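Ticket 312 - Cell Zulu, sim twin: wrist view and pick pose drift apart after tool swap
Status: open, workaround in place
Site: Barnlow
Component: Turard arm model, wrist camera mount, block stacking task

Opened in August, first entry 7:40 am

Swapped the finger model on the sim twin last night for the new stepped one and the stacking task went sideways straight away. The arm gets to the block, closes, and the block squirts out to one side. Same seed, same start layout, old fingers: fine. New fingers: 14 bad picks in a run of 70. I love this kind of fault because it repeats so nicely, so I'm keeping the seed and hammering on it.

Things I checked before lunch:
Joint zeros match the config from the real cell.
Finger friction is the same value as before.
Block mass and size untouched.
Control step untouched.
Tool offset loaded from the Cevbridge export, file date looks right.

11:15 am

Friction was my first guess and it was wrong. Doubled it, same 14 failures on the same picks. Put it back.

Then I turned on contact drawing, which I should have done at 7:40. On a bad pick one finger touches well before the other and shoves the block around its own corner. On the good picks both contacts show up within a step or two of each other. So the grip center is off, and the error depends on wrist angle. The picks with the block close to square with the base are the ones that survive. 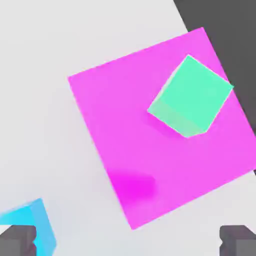 Wrist rotation is where the two offsets stop agreeing. The planner takes its grasp point from the tool frame, the view comes from the camera frame, and the new export moved one of them without the other. For the angle test I've been using layouts like the one with the mint block sitting on the big pink one, since everything is turned well away from square and both fingers are in view at the bottom with a clear gap between them. That gap is a great reference! I can take the middle of it, project it down the tool axis and compare it with where the planner thinks the grip center is. The two points should land on top of each other at every wrist angle. They don't. They circle each other as the wrist turns, so it's a fixed sideways offset in the tool frame.

1:50 pm

Found it, or most of it. The Cevbridge export writes the finger mesh origin at the outside face of the left finger. The old one had it on the centerline between the pads. Our loader assumes centerline and never looks at the origin field. The tool frame gets built 2 mm to one side, and the camera mount, which hangs off the wrist flange, stays where it was.

Typed the correction into the Turard tool config by hand and reran the 70 picks. All of them closed clean. Ran it again with the wrist angles shuffled and got the same result. Very happy with that.

2:30 pm - still open

Loader needs to read the origin field instead of assuming. The hand edit will get wiped out the next time anybody re-exports the fingers, so please don't re-export until that's merged.

The real cell is not affected as far as I can tell. It still has the old fingers bolted on and its own tool file. Before the new set goes on, touch off both pads against the reference pin and compare with the corrected sim value. If they disagree, stop there and add a note to this ticket.

Also want a startup check: turn the wrist through a full revolution with the fingers open, project the gap center, and refuse to start the task if it wanders. It's a few lines and it would have saved me the whole morning. I'll write it up as a separate ticket and link it.

Stack height limits are untouched by any of this. Leave them as they are.

4:05 pm

Loader branch is up. Works with the old and new finger exports on my machine. Needs a run on the Barnlow build box before it goes in.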